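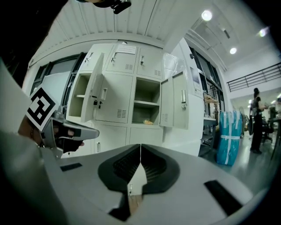 Two grippers, white cabinet behind.

25/07/2018

Paste day again. The last batch went sour in the fridge (it smelled like old socks when I opened the lid, so into the trash it went) and I started over with the plain wheat starch instead of the flour. I'm writing it all down this time, as I've made this recipe so often that I keep thinking I remember it, and then I don't.

One part starch to five parts cold water, left to sit before any heat. The sitting part matters more than I used to think! When I skip it I get those tiny hard grains that show up as bumps under thin paper. Then medium heat, stirring the whole time, 22 minutes by the timer. It goes from milk to something like pudding all at once and your arm really feels it. I kept it well under 212, just lazy bubbles. Let it cool with a circle of wax paper pressed on top so it doesn't skin over, then pushed it through the strainer. Twice, and the second pass was worth it.

Tried it straight and thinned on the Akura paper, the cream one, and on the scraps left over from the Sikder cloth. Notes:

Straight paste on Akura – fine, but too much drag on the brush, and the sheet curled before I could get it lined up.
Thinned on Akura – lovely. Goes down flat and you can still slide it a little.
Thinned on Sikder cloth – came right through the weave. Shiny spots all over the front. Don't do this again.
Straight on Sikder cloth – better, but only when I pasted the board and laid the cloth onto it dry.

So for the cookbook I'm going with the thinned paste for the endpapers and a mix for the covering, half paste and half Makness. The Makness on its own grabs too fast for me. Ashraful Fakir can put a whole case together with it in the time it takes me to find the bone folder, but I need the extra minute.

About that cookbook. It's 157 leaves, all single sheets, because somebody cut the spine off years ago to run it through a copier (ouch). I was going to guard them into sections with strips of thin tissue, and I did do the first section that way, and it looks nice, but the spine is already swelling and I'd end up with a wedge of cheese. Ashraful looked at it over lunch and said to overcast the rest in thin groups and leave the guards for the torn pages. I grumbled and then I agreed with him. Slower to open, sure, but it's a cookbook, and it's mostly going to be flopped open at the pie crust page anyway.

Grain direction, again: I cut both boards the wrong way yesterday. Short grain. I even had the pencil arrow drawn on the big sheet and went right past it. New boards cut, old ones saved for the little notebooks.

The Farkex press still leans to the left when you crank it all the way down. A folded piece of blotter under the right corner evens it out, so please leave it there if you use the press after me. It needs a real fix before the September class, when we'll have beginners cranking on it.

Test book is in the press now with fresh blotters and wax paper between the boards and the endpapers. I'll change the blotters before I leave and again first thing.

To buy: starch, wax paper, one more flat brush (the wide one is shedding and I picked three hairs out of the pastedown with tweezers), linen thread in the thinner size.

Leftover paste is in the small jar in the fridge with the date on the lid. Please don't stick a used brush in it, that's how we got the socks.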